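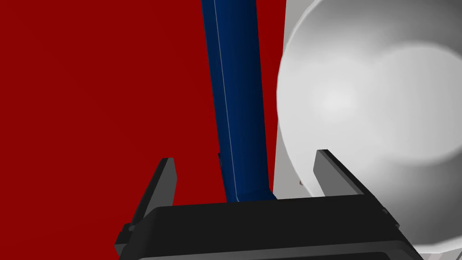

**仿真里跑通的任务，上真机之前还要不要再写一遍安全规程？**

要写，而且要重新写。仿真里那一份可以当底稿，限速、停止条件、人员站位这几栏得对着真实场地一条一条填过，再找一个没参与编程的人读一遍。

（开场就把这一问一答念出来，念完停一下，喝口水。）

---

## 讲稿备注：双臂家务任务的操作规范

2025年2月1日，Plistdale 内部交流

各位早上好，周六还把大家叫过来，先谢谢大家。茶在后面，听到一半想去续杯尽管去，不用跟我打手势。

我今天想聊的东西说起来有点枯燥，就是规矩。我们这几年一直在做家庭环境里的双臂操作，收拾桌面、递东西、把碗放回柜子上，诸如此类。做着做着，手里的任务脚本越攒越多，眼下是412个。脚本多了是好事，可每个人写脚本的习惯都不一样，有人把夹爪张开叫"打开"，有人叫"释放"，还有人只写一个数字。去年五月 Reece Lockwood 来接手 Staseck 那套任务，光是弄明白各人写的是什么意思，就花了将近两个星期。他脾气好，没有抱怨，倒是我自己看着不好意思。

（Reece 如果在场，跟他点个头。别让他站起来，他不喜欢。）

所以下面讲的这些，大部分是从我们自己吃过的亏里整理出来的，一小部分是跟 Hyvönen 那边的同事聊天时学来的。大家听了觉得哪条不合适，会后尽管来找我，规范这种东西是要改的。

### 先说命名

夹爪只有几种状态，就用几个固定的词：张开、闭合、保持、松开。"张开"说的是手里没有东西，"松开"说的是手里原来有东西。中文里这两个词听着差不多，写日志的时候差别可就大了，出了问题往回查，你会非常感谢当初写清楚的那个人。

左右臂一律以机器人自己的左右为准。我知道大家坐在屏幕前，视角转来转去，顺手就写成自己的左右了。我也犯过，而且犯过不止一回。

### 再说场景

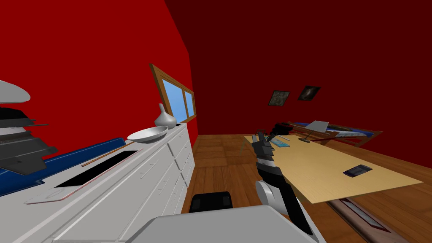 任务说明里要把场景写全，家具、墙面、地面、台面上的零碎东西都算。很多同事只写目标物体，觉得别的都是背景。可是机械臂的肘部不管什么叫背景，它往后一摆，碰到什么就是什么。我建议每份说明都附一张物品清单，分成"要动的""可以碰的""绝对不能碰的"这么三栏。易碎的东西一律放第三栏，哪怕它离工作区很远。仿真里打翻一只花瓶，重置一下就好了，习惯却会跟着人走到真机那边去。

（此处可以讲 Skekby 样板间的那件事：我们照着仿真布置房间，唯独忘了一盏落地灯，第一天下午灯就倒了。讲短一点，上次我讲了快十分钟，后半场全赶着讲。）

场景的随机化也要有个规矩。物体位置可以随机，类别和数量的变动要写进版本号。不然两个人拿着同一个任务名，跑的其实是两回事，成功率放在一张表里比，比不出什么来。

### 评测怎么报

报成功率的时候，请写清楚跑了多少次。我们现在的约定是，日常改动每个任务跑100次，准备上真机的版本跑2000次。有同事问我，2000次是不是太多了，机器要转一整夜。转就转吧，夜里机器闲着也是闲着。

失败要分类，先分成这几类就够用：没够到、没夹住、夹住又掉了、碰到不该碰的。最后这一类要单独列出来，不许并进总的失败率里。一个任务哪怕百分之九十几都成功，只要里面有碰撞，就得先查碰撞。

另外，随机种子请一起存下来。我知道这话我讲过很多遍，大家听得耳朵都起茧了，可上个月我还是收到了一份没有种子的报告，作者是我自己。

（这里一般会有人笑，等一等。）

### 上真机之前

最后一段，讲慢一点。

从仿真搬到真机，我们要求有2个人签字，一个是写任务的人，一个是现场负责的人，不能由同一个人兼。第一遍一定用低速，手里不放任何物体，空着走完全程。走完了再放物体，仍然是低速。正常速度要等这两遍都没有异常才可以开。

急停按钮的位置，现场负责人开工前要亲手按一次，确认机械臂真的停下来，再复位。指着按钮说"在那儿"不算数。新来的同事也都请按一次，按过的人，手上是有记忆的。

人员站位用胶带贴在地上。机械臂能够到的最远处，再往外留出余量，贴一圈。工作的时候人在圈外，要进圈就先停机。递工具也不行，捡一支笔也不行。

还有一件小事，日志里请写上当班的人是谁。写名字是为了方便后来的人去请教，跟追究责任没有关系。我特别希望大家不要因为怕写错就不写，出了差错肯记下来的人，我一向是很感激的。

### 留给提问

（大概会有人问力控阈值。这部分还没定稿，照实说，请他把手上的数据发给我。）

（如果问到 Staseck 的旧脚本要不要全部改名：不用一次改完，谁动到哪个就改哪个，改完在变更记录里写一行。）

（散场前提醒：规范草稿打印好了放在门口，空白处留得很宽，请随便写。笔用完放回盒子里。）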